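I've been trying to get a decent rye loaf out of my oven since April, and I think I finally have one worth writing down. The recipe started as the one my neighbor Kazlauskienė gave me, but her version makes enough for a large family and I live alone, so I cut it in half and then kept changing it.

The starter needs feeding the night before. I use 100 grams of whole rye flour and the same weight of warm water, stir it with a fork, and leave it on top of the fridge with a plate over the bowl. By 7 in the morning it should smell sour and a little fruity. If it smells like nail polish, feed it again and bake the next day.

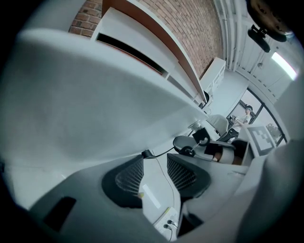
Then comes the main dough. Add the rest of the rye, 12 grams of salt, a spoonful of molasses and a spoonful of caraway seed. My caraway comes from the Jundholm market. It's stronger than the supermarket kind, so use a little more if yours is old. There's no kneading. The dough looks like wet cement and you scrape it straight into a greased tin with a wet spatula.

The second rise takes three hours in my kitchen. I bake it for 50 minutes, starting very hot and turning the oven down after the first ten.

My last loaf weighed 931 grams out of the tin. I left it wrapped in a towel until the next day - cutting it warm makes the crumb gummy, and I've ruined two that way. I had the first slice with butter and salted cucumber. Next time I want to try it with sunflower seeds.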